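Leave the Table Alone

Every house I have lived in had one table that filled up by Saturday. Mail, keys, a charger, the bag from the pharmacy. My view is that a table should be cleared every night and left that way, and that the trays and organizers sold to help with this make things worse.

I bought one of those trays when we moved to Kutdale. It had nine compartments. Within a month all of them were full and the overflow sat next to the tray, so I had the same pile plus a tray. I gave it away in October and bought nothing to replace it.

People tell me a bare table looks cold. I don't mind that. A white top shows crumbs and lint right away, and I count that in its favor. You wipe it and you are finished. On our old dark one I could go a week without noticing.

The job takes me less than 20 minutes after dinner, and most of that is walking things back to the rooms they came from. Mail is the hard part. I open it standing up, next to the recycling, and anything I have to answer goes in a drawer. The drawer is a mess. I can live with a messy drawer, because I don't eat on it. 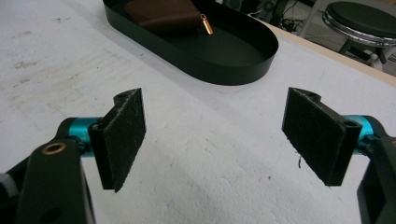
A white tabletop, with bare surface showing in the middle.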